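The laundry test

Rikamar sells its gripper on strength. Stadum sells its on finesse. After a week of trying both on the same arm, I'd say what you're buying is a relationship with fabric, and fabric is a difficult partner. 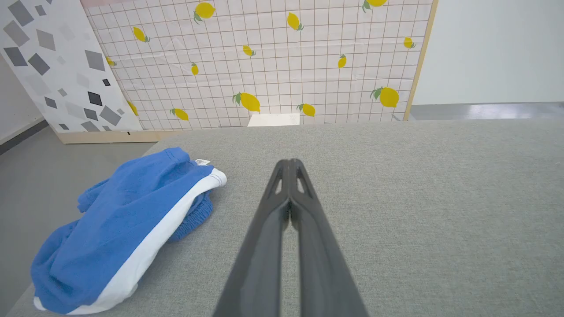

Rigid objects flatter everyone. Both grippers picked up mugs and tape rolls all Monday and I went home feeling like an engineer. Clothes are another matter. Blue shorts dropped on grey upholstery offer no handles and no obvious top, and the waistband is never quite where you left it.

We gave each gripper 300 attempts at a single garment. The Rikamar pinches with conviction, and on a bad approach it takes hold of the sofa as well, which it then tries to lift. The Stadum is gentler and drops things more politely. Its wrist camera has the better view too, though its autofocus has a weakness for busy wallpaper.

The controller matters more than the brochures let on. Running on Rakena's box, both grippers closed too early. On the older Gornach unit, with its fan like a hair dryer, they waited until the tips had reached the cloth — a courtesy I'd come to miss.

Would I buy either? For folding, no. For getting a heap of washing off a couch and into a basket, the Stadum on the Gornach controller, with the approach slowed to 100 millimetres a second. A teenager is faster, in theory, but the Stadum starts when you ask it to.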